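Ticket 368 — Toltura live album, gaps between tracks on download
Status: solved
Opened by: Kwame Quansah
Handled by: Monique Sabatier, Nutby web shop

Kwame wrote:
Hello! First off, I love this record. I saw Toltura twice in July and the encore still gives me goosebumps, so thank you for putting it out. My trouble is with the download. There's a short silence between every song, right in the middle of the crowd noise, and it's worst going into track 3, where the drums should crash straight in. My friend has the vinyl and it runs through perfectly. I've tried two players and fetched the files again, same result.

Monique wrote, Fri 27 March:
Hi Kwame, what a great show to have been at (I'm jealous)! Could you tell me which format you picked, and whether the gap is there when you stream it from your account page?

Kwame wrote:
MP3. Streaming is fine — no gap at all.
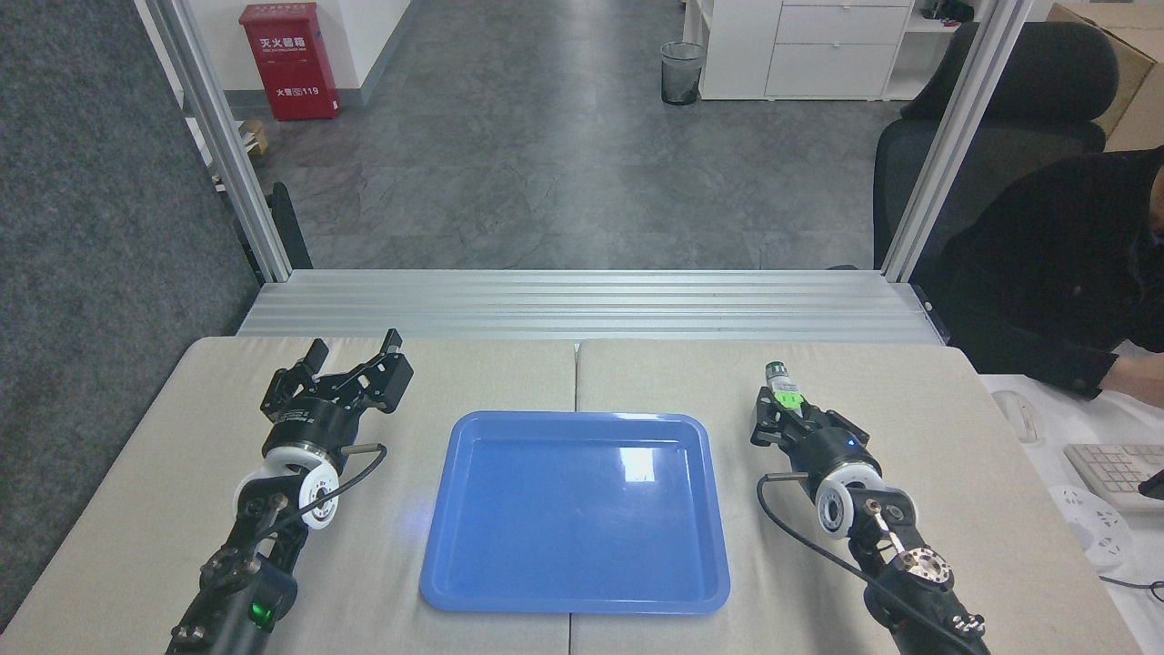
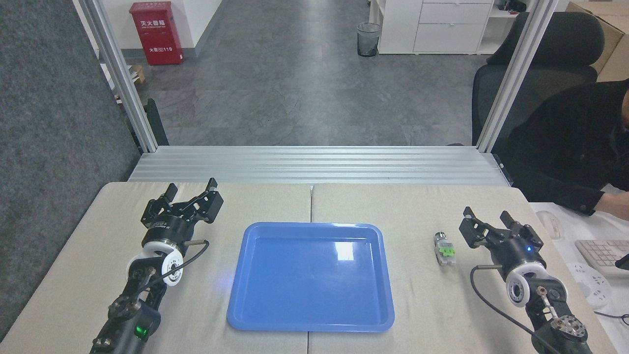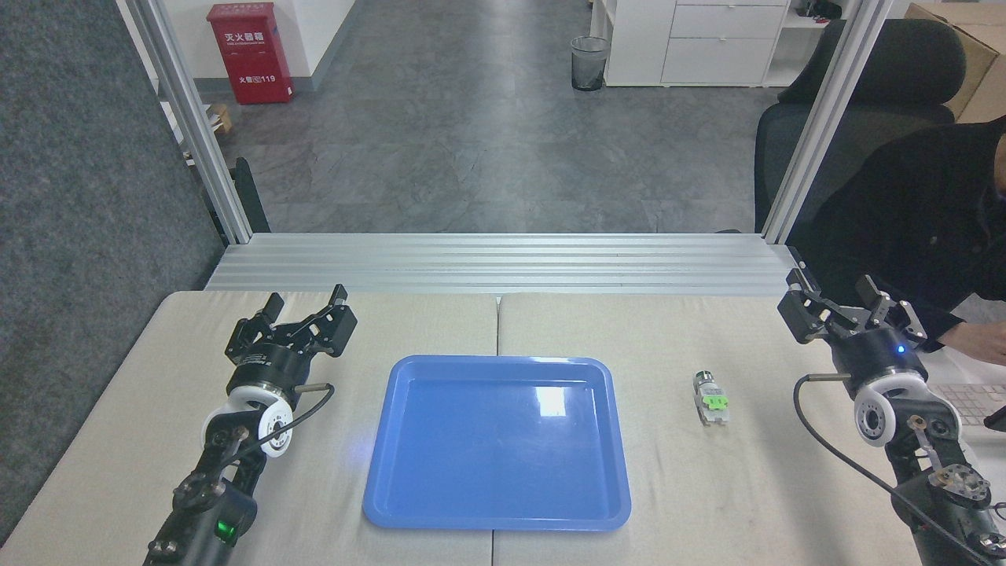
Monique wrote:
Brilliant, that narrows it down a lot. I played the MP3s here and heard the same silence, then tried the FLAC set and it's seamless. Baptiste Fleury, who cut the master, had a look and found that the MP3s were made one song at a time, so each file got a bit of padding at the end. He's redone them from the full 52 minute recording and the new set is up now. Please delete the old folder before you unzip, or your player may keep hold of the old files.

Kwame wrote:
Got them, and wow, track 3 hits like a train now! One tiny thing — the singer's name is spelt "Rolland" in the tags and "Rolland" on the sleeve.

Monique wrote:
Well spotted! Two Ls and no D missing, so the sleeve is right. Tags fixed, and the zip has been replaced again. An email is going to everyone who bought the MP3 version.

Closed by Monique Sabatier. Still to do: check the Ornatitz live EP for the same padding.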